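Bedside Cabinet FAQ: Your Questions, My Answers

I get a lot of messages about my little grey cabinet, the three-drawer one from Tisberg, so I've put the usual ones together. Last tidied up on July 2, 2024.

Is the top big enough for all my bedtime clutter?
Depends on your clutter! Mine takes a tall can, a bottle of water, a small white bowl and a snack, and there's still space at the front for a book. The bowl is for earrings, when I remember.

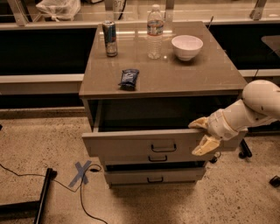

Does the shiny top mark easily?
A bit, yes. It's glossy enough to show reflections, so it shows fingerprints too — I go over it with a soft cloth every 6 days or so and leave it at that.

How far does the top drawer come out?
A long way, and I love that. You can get at the very back without scraping your knuckles (my old Stetside one was awful for this). It's a plain pale tray inside with straight sides, so boxes and dividers sit nicely. Jana Wunderlich asked about the runners: mine are dark metal, on the side of the drawer.
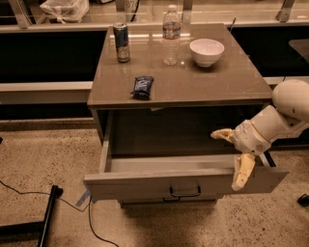

What do you keep in it?
Chargers, hand cream, tissues and more than 14 hair bands. I empty the lot out every June and start again.

Can I change the handles?
I haven't, I like the dark metal! Ermelinda Moreira swapped hers for brass ones and says it took her 7 minutes a drawer.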